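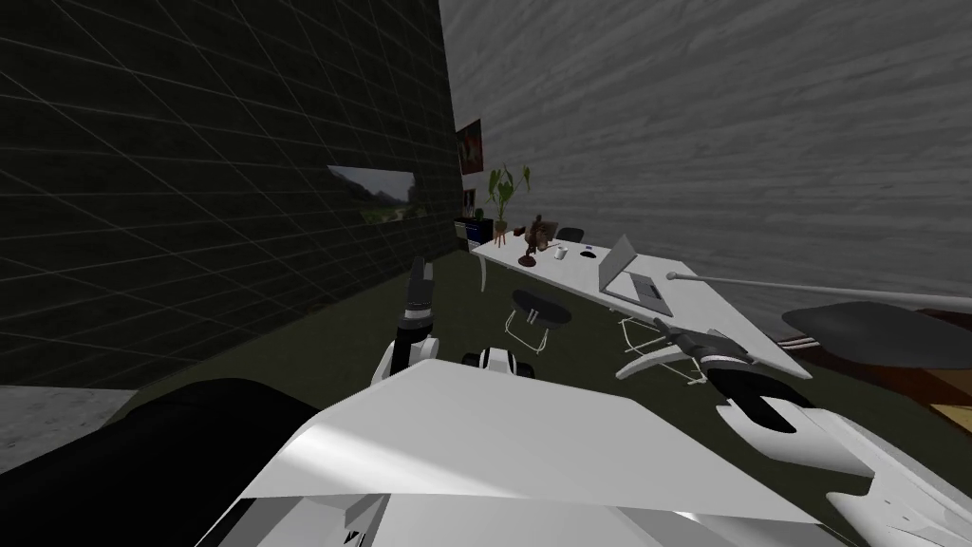 Datasets > Lisarwood > README

Lisarwood desk chores

I started this set because my brother-in-law keeps asking when a robot will tidy his office, and I wanted a better answer than a shrug. It's 3,000 simulated episodes of a two-armed robot at a long white desk, with the usual clutter: mug, mouse, laptop, chairs in the way. The job is dull stuff, mostly opening or shutting the laptop and shifting small things about.

So, can it do the chores yet? Sort of! Of the 3,000, I've marked 2,537 as usable for training. Another 397 are failures I kept on purpose (please don't filter them out, they're the interesting ones). The leftovers are physics glitches and live in the Akbulut folder - ignore them unless you like watching mugs go through desks.

Laptops are the sore spot. A lid is thin, the hinge fights back, and a two-fingered gripper has to come in at a decent angle or it just shoves the whole thing along the desktop.

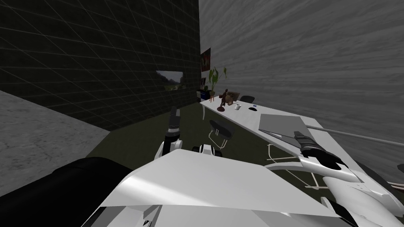
Saturnino Garrido reckons I'm being too generous, and that a robot which needs a spotless simulated office to shut a laptop is years off coping with his kitchen bench. Fair enough, mate. I'd still back it for offices first.

Known problems: lighting doesn't vary much, the colour of the floor never changes, and labels from before July use the old Vernden names. I'll get to those when I've got a free weekend.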